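About Lultard

Lultard is a toy library. Families, childminders, nurseries and playgroups borrow toys from us in the same way that people borrow books. We are a registered charity and we have two branches, one at Rallberg Road and one in the old chapel hall at Plidine.

How we started

The library began in a church porch with a few boxes of donated toys and a school exercise book for writing down who had what. A group of parents had noticed that their children were bored with their own toys and very interested in everybody else's. They put the toys together and took turns.

The porch was cold and the boxes had to be carried in and out each time. After the first winter the group asked the council for somewhere with a lock. We were offered the former shoe shop on Rallberg Road, which had been empty for some years and had shelving along three walls. We still use that shelving. The size labels for the shoes are on the undersides if you look for them.

Plidine opened later, when families on that side of the river told us that the bus journey took longer than the visit. It is a smaller branch and has a smaller stock, but anything held at Rallberg Road can be sent over on request.

What we lend

We have 1,000 toys on the shelves and in the store. They include wooden railways, dolls' houses, construction sets, ride-on toys, jigsaws, board games, musical instruments, dressing-up clothes, puppets and water and sand toys. We also lend party boxes, which have cups, plates and table covers in them, and a small number of baby items such as play gyms and activity tables.

Every toy has a number on a yellow tag. The number tells us how many pieces there should be and what condition the toy was in when it last came back. Larger toys are shown on the website with a photograph. Small ones are kept in drawstring bags or tubs and it is easier to come in and look.

We do not lend car seats, cots, high chairs, trampolines or anything with a helmet. We used to lend bicycles but stopped when we lost the outside shed.

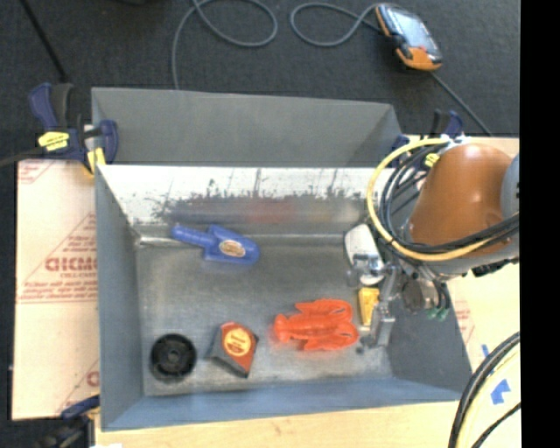

Shovel, block, lobster and wheel, among others, in a metal bin.

Sand and water toys are popular from late spring onwards and there is often a waiting list. You can put your name down for them at either desk. We ask for sand to be shaken out before the toys come back, as it gets into the counter drawers.

Borrowing

Membership runs for a year from the day you join. A household can have up to 7 items at a time and keep them for 2 weeks. If no other member is waiting you can renew once, by telephone or at the desk. Childminders and groups have a different limit, which depends on how many children they look after. Please ask for the group form.

To join you will need something with your name and address on it. Grandparents and other relatives can join in their own right, and many do so before the school holidays. You do not have to live in the town.

We charge a small membership fee. Families who receive free school meals or certain benefits pay nothing, and we do not ask for letters or proof. There are no fines for late returns. If something is very late we will ring you, and if it is very late again we may ask you to bring it back before you take anything else.

Lost and broken pieces

Toys get broken and pieces go missing. Please tell us when you bring the toy back. We would much sooner hear about it from you than from the next family who opens the box.

We do not charge for ordinary wear. For a large item that is lost altogether we may ask for a contribution towards replacing it. A jigsaw with one piece missing goes on the shelf marked "one short" and some members borrow only from that shelf.

Odd pieces that turn up in the wrong bag are kept in a drawer at Rallberg Road until they find their set. If you have found a strange wheel or a small plastic cow under the sofa, please hand it in even if your membership has ended.

Cleaning and checking

Each toy is checked when it is returned. Hard toys are wiped or washed, fabric ones go through the machine, and anything with a battery has the cover screwed down again. Toys for children under three are checked a second time for loose parts before they go out.

Toys that cannot be mended are taken apart for spares where possible. Mending is done in the back room at Rallberg Road. We can usually manage wheels, axles, hinges, seams and paint. We are less good at anything electronic.

The Kaewsai room

The room behind the Plidine branch is named after the Kaewsai bakery, which stood next door and gave the money for the floor. It is used for our stay and play mornings, and it can be hired for children's parties and small meetings at other times. It has a kitchen hatch, a sink at child height, a baby changing table and level access from the street. The heating is on a timer and needs to be asked for when you book.

Stay and play is for children under five with an adult. There is no need to be a member and no need to book. Tea and coffee are provided for the grown-ups, along with fruit and water for the children. We finish with songs, and then everybody helps to tidy up.

Schools and groups

We lend themed boxes to schools and nurseries for half a term at a time. At present there are boxes on transport, shops, the seaside, farms, old toys and festivals. The old toys box holds wooden and tin toys that are too fragile for general lending. An adult should stay with it when it is open.

Boxes for the autumn term can be collected from the first week of September. Schools tend to ask for the seaside box in the summer, so please get in touch early if you would like that one. We can deliver within the town if you have no transport.

How we are paid for

Our income comes from membership fees, hire of the Kaewsai room, a yearly grant from the council and the spring sale of surplus toys. The last sale raised £1,000, all of which was spent on new construction sets and on a replacement for the washing machine.

We have one paid member of staff, who works part time across both branches. Our accounts are open to anybody who wishes to see them and a copy is kept at the Rallberg Road desk.

Giving us toys

We are glad to have good-quality used toys, provided that they are clean, complete and carry a safety mark. Please bring them during opening hours and do not leave them on the step. We cannot take soft toys, as we have no more room for them, or any toy that has been recalled. Boxed games should have all their pieces, and it helps if you can write on the lid that you have counted them.

If we cannot use what you bring, we will say so at the desk and you may take it home again or leave it for the sale.

Helping out

We can always use more help with the desk, the washing and the mending. Most people do one session a fortnight. You will be shown how everything works and will not be left alone at the desk until you are happy to be. People who have regular contact with children at stay and play need a background check, which we arrange and pay for.

Finding us

The Rallberg Road branch is opposite the post office. There is a loading bay outside where you may stop for a short time to drop off ride-on toys. Pushchairs can be left inside the front door.

The Plidine branch is in the chapel hall and the entrance is at the side, down the path with the handrail. The front door belongs to the chapel and is normally locked.

Opening hours for both branches are on the Contact page, together with holiday closures.

Page last updated 2024-02-11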